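Why Does Bread Turn Brown in the Toaster?
A page for curious children, by Valeriano Villanueva 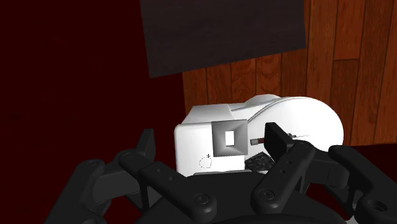
Many families eat toast in the morning. The bread goes in soft and pale, and it comes out brown and crunchy, with a very good smell. It is the same slice of bread, so what has happened to it?

To answer this, we must first look at what is inside the bread.

What bread is made of

Bread is made mostly of flour and water. In the flour there are three things which are important for our story. The first is starch, the part that fills your stomach and gives you energy. The second is protein, which holds the bread together like a net. The third is sugar, only a little of it. Even bread that doesn't taste sweet has some sugar in it.

And there is the water. You can't see it, but a fresh slice has plenty of it. Press the slice with your finger and you will feel how soft it is. A good part of this softness comes from water.

First the water leaves

When the bread becomes hot, the water near the surface turns into steam and goes out into the air. This must happen before the bread can brown. Water boils at 100 degrees Celsius (212 degrees Fahrenheit), and while there is much water in the surface, it stays near this temperature. That is not hot enough for good browning.

This is also the reason why boiled potatoes stay pale and fried potatoes become golden.

Then the color comes

Now the surface is dry and it can get much hotter. The sugars and the small building blocks of the proteins begin to join with each other. They make many new substances. Some of these are brown, and others have a smell — the smell that brings people to the kitchen.

Scientists call this the Maillard reaction. You say it like "my-YAR." It has its name from a French chemist who studied it more than one hundred years ago. The same reaction gives color to cookies, roasted coffee and the crust of a pizza.

What if we wait too long?

If the bread stays in the heat, it goes from brown to black. The black part is mostly carbon, and it tastes bitter. When I was a boy in Pranley, my grandmother scraped the black part off with a knife, and the whole kitchen sink was full of dark powder. I still didn't like the taste. It is better to make the toast golden and not so dark.

Why can we not turn toast back into bread?

Ice can melt and freeze again many times, and it is always water. Toast is different. New substances were made, and they don't change back when the toast gets cold. We call this a chemical change. You can put butter on toast and it becomes softer, but it will not be bread again.

Try it at home

Ask an adult to help you, for the toaster gets very hot. Never put a fork or a knife inside it.

Take two slices from the same loaf. Leave one on a plate for 8 hours, without a cover, and keep the other one in its bag. Then toast both with the same setting. Which one is darker? Write down what you see — and think about the water.

New words

Starch: a part of flour that gives us energy.
Steam: water that has become a gas.
Chemical change: a change in which a new substance is made.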